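Open day at Kubiak, Avasby

20 November 2023

I took the day off and went to the open day at Kubiak. Most people who read this blog come for the lathe posts, so I will say at the start that there is no turning in this one. Kubiak builds handling equipment for packers and growers and has a unit on the Avasby estate, 35 minutes from me if the level crossing is up. It was down.

Registration was a desk by the goods door. The badge printer had jammed, so we were given blank stickers and a pen. The first hall had the production machines: two tray fillers, a case erector and a conveyor section running at reduced speed behind a light curtain. I have seen the case erector before, at their March event, and the only change I could find was a new guard on the glue side. The engineer on the stand confirmed the guard and added that the nozzle heater had been moved. He also let me look at the maintenance schedule, which was more use than the brochure.

The second hall was given over to development work, and this was what I had come for. The project is called Prido. It is a study of two-armed handling of soft goods, meaning anything that bends, creases or bruises when gripped. The control software is from Pleltness, a small company with a bench at the back of the same hall. The arms are light, servo-driven and fixed to a length of slotted aluminium rail along the front of a white table. Cable ties are used freely on the links. I have no objection to that on a development rig. You can move a cable in a minute and see whether the new route fouls anything, and a moulded cover would only get in the way.

The item on the table was a wrapped bouquet. I thought this a fair choice. A carton has flat faces and known corners, and if you squeeze it slightly too hard it does not matter. A bouquet has a heavy, wide end and a narrow end, the paper slides over the stems, and the outline is different each time it is put down.
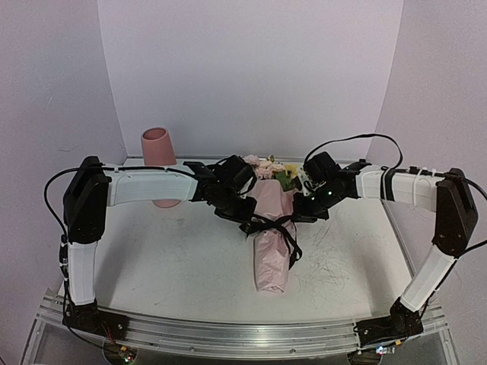 The difficulty with two grippers on one soft object is that each arm changes what the other is holding. If the left closes a little early, the bundle shifts right, and the right gripper meets it in a place it had not planned for. With a rigid part you can calculate the internal force and share it out. With paper round stems you have no good model of stiffness, and the motor current is a poor guide because gearbox friction hides the small changes. I asked whether they had force sensing at the wrist. They do not, on this rig. The present approach is to learn the closing motion from recorded attempts with a person guiding both arms, and they have 1,714 of those so far.

I asked how many had been thrown out and was told 92, mostly for torn paper. I would have liked a breakdown by type of wrapping, as thin tissue and stiff kraft must behave quite differently. There was no such table yet. The answer was a straight one, which I prefer to a slide.

My other question was about wear. Small servos holding a load against gravity run warm, and plastic gears do not enjoy it. The reply was that the holding periods are kept short and the servos are treated as consumables. That is reasonable for a study. It would need a different answer on a packing line with two shifts, and the Prido people said so themselves before I could.

A short talk followed in the canteen, on calibration. The useful part was on backlash: they approach each reference position from the same side every time, exactly as one does with a leadscrew. The projector faced the window and the graphs were hard to read. I have asked for the slides.

Parking is free, but go in by the north gate, as the south one is exit only and the sign is behind a hedge. The tea was stewed. The next open day is in March and I have put my name down. I took 3 pages of notes on the case erector, and will type them up when I have checked the glue temperatures against the data sheet.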